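Sorting out the small stuff

8/23/18

I moved the contents of my kitchen "everything" drawer into an old shoebox last week, and then of course the shoebox split. So this month's tips are all about keeping little things together: pegs, batteries, birthday candles, picture hooks, soap, those tiny keys that open something but goodness knows what!

First of all, get everything out. I mean everything, onto a towel on the floor if you have the knees for it. I found 13 tea lights and a radiator key I'd bought twice. Put the bits you use every week nearest to you, and anything you haven't touched since last November goes in a bag by the door. If you haven't gone looking for it in a month, off to the charity shop it goes.

Open bins beat lidded boxes every time for daily things. I had a lovely set of lidded ones from Brallamska (22 pounds, and I still wince) and all that happened was that stuff piled up on top of the lids. Now I use plain shallow tubs and just chuck things in. Lids are for the loft.

My other big tip is metal for anything heavy or mucky. Plastic goes brittle in our utility room, which gets baking hot in summer, and cardboard soaks up every spill. A metal bin wipes clean with a damp cloth and a drop of washing-up liquid. Dry it properly afterwards, though, or you may get rust along the seams. Mine sits on a bit of old felt so it doesn't scratch the worktop.

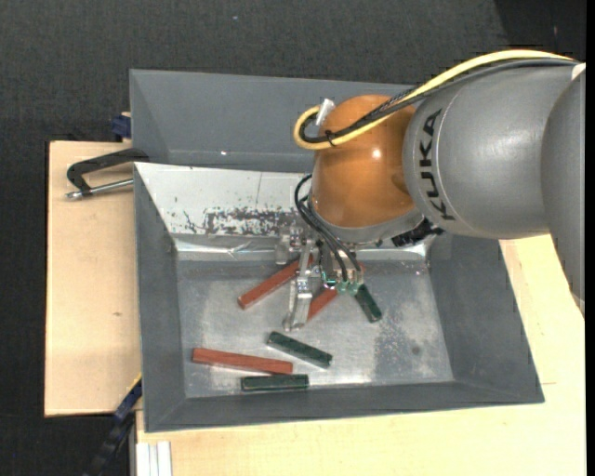 Two colours in one grey metal bin, easy to tell apart.

Colour is a great help if several people share a cupboard. When Erzsébet Katona from my sewing group moved house she put coloured tape on everything, green for kitchen, red for bathroom, and had the kettle on by lunchtime. I've pinched the idea for our spare batteries: green tape means new, red means half used and good enough for the telly remote. Stick to two colours, or you'll need a chart on the wall to remember them (yes, I tried).

For labels, I like masking tape and a laundry pen. It peels off cleanly if you don't leave it on for years. If you have left it on for years, warm it with a hairdryer and rub the sticky patch with a little cooking oil, then wash with hot soapy water. Test a corner first on painted wood.

Cut an old yoga mat to fit the bottom of your drawers and nothing slides about when you slam them. Mine did two drawers with a strip left over, and that's now under the bread board.

Next time I'll be tackling the airing cupboard, so send me your tips for fitted sheets, please!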